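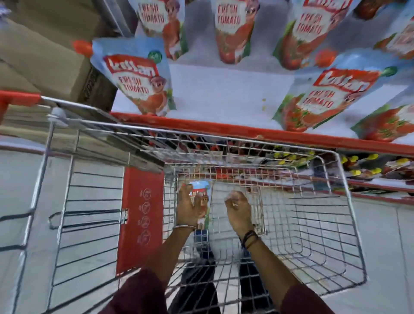
Figure 4. Kissan Fresh Tomato pouches on the shelf, and one ketchup pouch held in the cart.

3.2 Entering shelf items in the stock program

This section explains how to enter a new item in Vostance and how to give it a shelf place. Before you start, the store must already be created (see section 2). In all examples we use the Rurbridge store, with the store code 313.

1. Log in on the office computer with your manager code. The cashier code does not open the item list.

2. In the left menu, choose Items, then New Item. An empty form opens.

3. Scan the barcode of one package. If the scanner gives no sound, type the digits by hand and press Enter.

4. Fill in the item name. Write first the brand, then the product, then the size. Please keep always the same order, or the search will show the same product in two places.

5. Choose the package type from the list: Bottle, Box, Can, Jar, Pouch or Other.

Note: The package type can not be changed after the first sale. If you made a mistake, close the item and enter it again.

6. In the field Shelf Place, type the aisle, the shelf and the position with a dot between them – for example 7.2.11. The top shelf is always number 1.

7. In the field Reorder Level, type the quantity at which the program must warn you. For a new item with no sales history we recommend to leave the standard value.

8. Press Save. The item appears in the list with a gray mark. The mark becomes green after the next synchronization with the server in Plisstead, in about 90 seconds.

Caution: Do not close the window while the mark is gray. The item can be saved without its price, and the register will then refuse it.

Limits

One store can hold 1,316 active items in the basic license. Closed items are not included in this number. For a bigger license, write to your Nassar sales office and give your store code.

If the mark stays gray

– Check that the network cable is connected to the computer.
– Open Settings, then Server, and press Test Connection.
– If the test is good but the mark is still gray, open the item and press Save once more.

To print the price labels for the new items, continue with section 3.3.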